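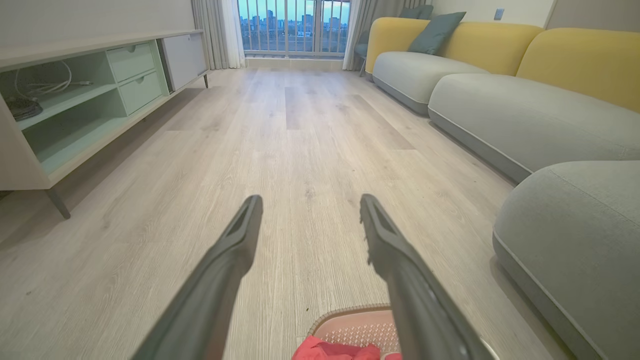

Trovero hand-guided teaching kit – two weeks in

Bought the Trovero in June to record tidying demos at home. Living room stuff mostly. Cloth out of a basket, cloth back in, again and again. 264 demos saved so far.

Good: grip is light, trigger feels close to the real fingers. Picks up soft fabric fine if you go in slow. Wrist view is wide, I get the basket, the floor and most of the sofa in one go. Setup took 14 minutes, no tools.

Not so good: bright window behind the task and the exposure hunts. Curtains help. Replay drifts a bit on long moves – short ones are fine. Export crashed on me at demo 582 when I borrowed Santosh's set and merged it, lost the labels. Support (Jeanie, very patient) got teh file back next morning.

Tried the Arkow remote rig before this. Smoother arm but the lag drove me nuts, folding was hopless.

Cable too short. Get the long one.

4 stars, would be 5 with a exposure lock.

– Ankit D., Hendton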